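Subject: [hand-eval] Re: Wrist cameras and hand choice, request for comments before the order
From: Hjørdis Öberg
To: hand-eval list
Date: March 10, 2022

Dear members of the list,

This message replies to Vitória Macedo's request of last week, the relevant parts of which are quoted further down. The Emside group has now completed its first comparison of wrist camera positions on the five-finger hands. Four wrist views from the same session are included so that members may judge the coverage for themselves.

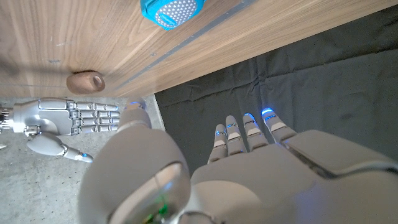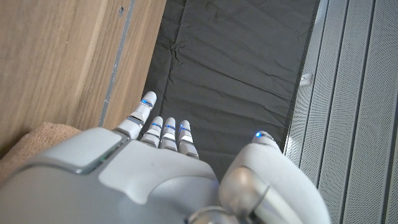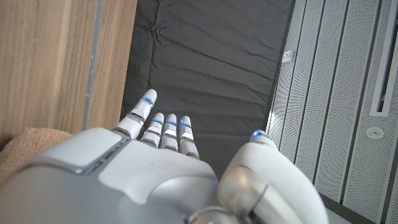
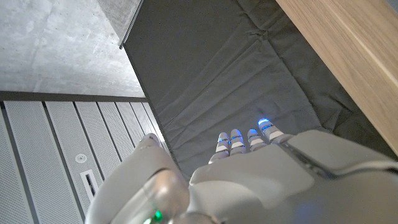 Wrist camera views, Emside session. Blue fingertip lights are on in all four.

Vitória Macedo wrote:

> The Lundgren office has asked us to settle two matters before
> the purchase order is released. The first is whether the wrist
> camera on the Fukia mount gives the operator a usable view of
> the fingertips, or whether a second camera on the forearm is
> required. The second is whether we continue with five-finger
> hands at all, given that the Premex two-jaw gripper costs less
> and has fewer parts to service.
>
> I would be grateful for a written reply from each site. Please
> state how many trials were run and with which controller
> settings. Opinions are welcome but should be marked as such.

I will take the two matters in order.

1. Wrist camera

We ran 156 trials on the Fukia mount. The task was the one agreed in November: approach a cloth lying flat, close on a fold, lift, and release. The operator worked from the wrist view alone and was not permitted to look at the workspace directly.

In 30 of these trials the operator reported that the point of contact could not be seen at the moment of closing. Most of those reports concerned the thumb. The views above show why this deserves attention. In the second and third, the thumb takes up a large part of the lower right, and the back of the hand covers much of what lies beneath it. The four fingers remain easy to follow, and their lights stand out well against the dark fabric. The fourth view has the thumb on the lower left, and the same remark applies to it.

The first view raises a separate point. A second hand enters from the left, and its fingers come very close to the thumb of the nearer hand. Our operators found it difficult to judge distance between two hands from a single wrist camera. We therefore recommend that any two-handed work be done with an additional fixed camera. For one-handed work we consider the present mount sufficient, provided that the camera is raised by 20 mm. A revised bracket has been drawn and the file will be placed in the shared folder once the Lundgren office has checked the screw pattern.

2. Hand or two-jaw gripper

The Premex gripper was given the same task with the same controller settings. It closed on the fold faster and was simpler to set up after a restart. It also took up more than one layer of cloth more often than the hands did, and the operators could not correct this without releasing and starting again. With the five-finger hands a correction was usually possible by opening one finger.

The following is opinion and should be read as such. If the work is to remain limited to boxes and rigid parts, I would support the Premex unit. If cloth is to stay in the program, I would keep the hands and accept the additional service time.

3. Controller settings

All trials used the default grip force and the slower of the two closing speeds. The faster speed was tried briefly and set aside after the position log showed gaps. Members who wish to examine this should look at log entry 529, where the gap is longest. We do not yet know whether the fault lies in the controller or in the network switch, and we would welcome results from any site that uses a different switch.

4. Items still open

The forearm camera has not been tested at Emside. The part has been ordered.

The Fukia mount was tested on our hands only. Sites with a different wrist flange should not assume that the 20 mm figure applies to them.

Trials under dimmer lighting remain to be done. All four views above were taken in even room light, and I would not wish them to be cited as evidence for other conditions.

Members who disagree with the recommendation in section 1 are asked to reply to the list and not to me privately, so that the Lundgren office receives all comments together. Please keep the subject line unchanged.

Respectfully,

Hjørdis Öberg
Manipulation Group, Emside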